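Hoi-yan Lau, December

We use cookies to remember your settings. OK

1/ Finished Plandunside last night, the old trading game for PC. It took me 20 evenings. You start with 500 coins and one barge.

2/ Sell salt in Lirneo early. Grain pays badly until the second map.
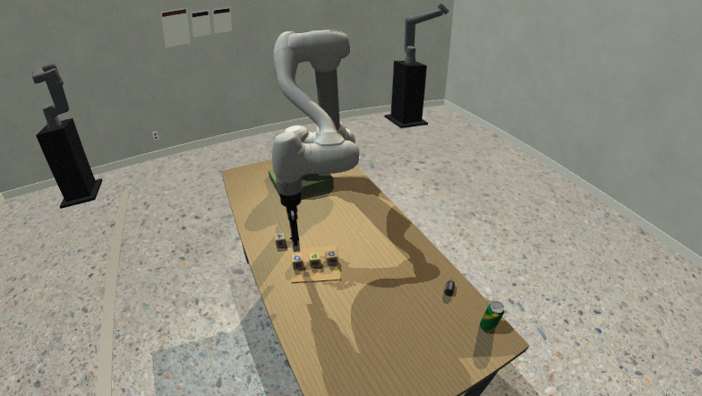
Gray arm, wooden table. Rendered.

3/ Final score 2,487. The last 5 towns are a slog, and saving is slow.

Comments
Tsai: Did you ever find the Bollico port?
Hoi-yan Lau: No, is it on map two?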